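How Long Does a Library Loan Really Last?
A project report for Intro to Research Methods
by Haris Durrani

I should start by admitting that I picked this topic because I owed the library money. Not a lot! But enough that I stood at the front desk in Besgate with my card out, wondering who decided a loan should be three weeks and whether anybody sticks to it. When our instructor, Mr. Nuttall, asked for a question we could answer with real records, I already had mine.

So the question was: when people borrow a book, how long do they keep it, and does the due date have much to do with it? I figured most folks would bring things back a day or two before the deadline, the way you pay a bill. Shoaib Ghauri, my partner on this, figured most people would be late. We bet a sandwich on it.

Getting the data was the part I was most worried about, and it ended up being pretty easy. Lionel Nuttall (yes, that's our instructor, he insists on full names in reports) knew the branch manager, and she let us have a list of 675 loans with everything personal stripped out. No names, no card numbers, no titles either, just the type of item, the day it went out, the day it came back, and whether it had been renewed. We threw out 13 of them because the return date was earlier than the checkout date, which I'm guessing is somebody typing too fast. I would have loved to have the titles, but I get why they said no.

We did the counting in a spreadsheet, then Shoaib got bored with the spreadsheet and rewrote the whole thing as a script over one long evening. I was annoyed at first (I had made a really nice set of colored tabs) but his version let us change our minds quickly. If we wanted to split kids' books from grown-up books, it was one line and done. We kept both and checked them against each other. They disagreed once, and the mistake was mine. I had sorted one column without sorting the one next to it, so please learn from me.

Most of the work got done in May in the shared room down the hall from our class, usually after four in the afternoon when it quieted down. 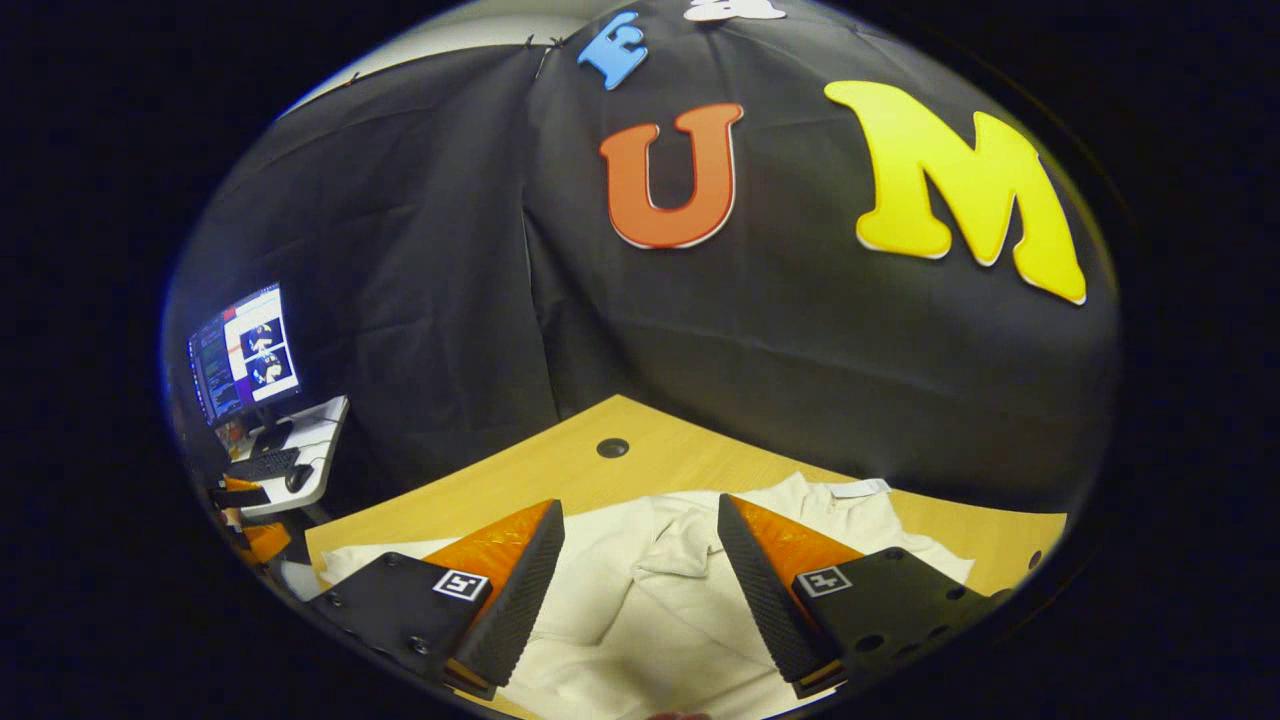 The shared room, with a computer desk and the letters on the black backdrop.

Okay, the results. I lost the bet, sort of, and so did Shoaib. What we found was two big lumps. One lump of loans came back within the first week, way before anyone had to worry about a due date. The other lump came back right at the deadline or the day after. In between there was a kind of valley where hardly anything got returned. I drew that graph four times because I thought I'd messed it up again.

The early lump was mostly picture books and movies, and that makes sense to me. You read a picture book in ten minutes, and then the kid wants a different one. Novels lived in the late lump. Cookbooks were the odd ones. People renewed them over and over, and I think they're being used as a sort of rental. My aunt does this with a bread book and has never once considered buying it.

Renewals were the biggest surprise. There were 305 loans that got renewed at least once, and I had expected those people to be slow readers who needed the extra time. But plenty of them returned the item within two days of renewing. My best guess is that they got the reminder email, clicked the button so they wouldn't be late, and then dropped the book off on their next trip into town. So the renewal is really working like a grace period. Urs Brunner, who read our draft, pointed out that we can't prove this from dates alone, and he's right. You would have to ask people.

That's the main weak spot in this whole project. We know when things came back and we know nothing about why. A book could sit finished on a nightstand for two weeks and look exactly like a book somebody was reading slowly. We also only had one branch. Besgate has a drop box by the bus stop, so returning things is easy there, and I'd like to see what happens at a branch where you have to make a special trip.

If I did it over, I'd write a short survey and hand it out at the desk, maybe three questions, and I'd start a month earlier. I'd also label my columns. Adeel Baloch has already said he wants to take the data next term and look at school vacations, so I've left him the script and a page of notes on what the weird codes mean.

Shoaib and I split the sandwich. I paid my fine.

Recent project reports
Does the Rurnik Bus Run on Time?
What People Throw Away in the Cafeteria
Street Trees and Shade in Besgate
Sleep, Screens and First-Period Quizzes
Which Crosswalk Buttons Do Anything?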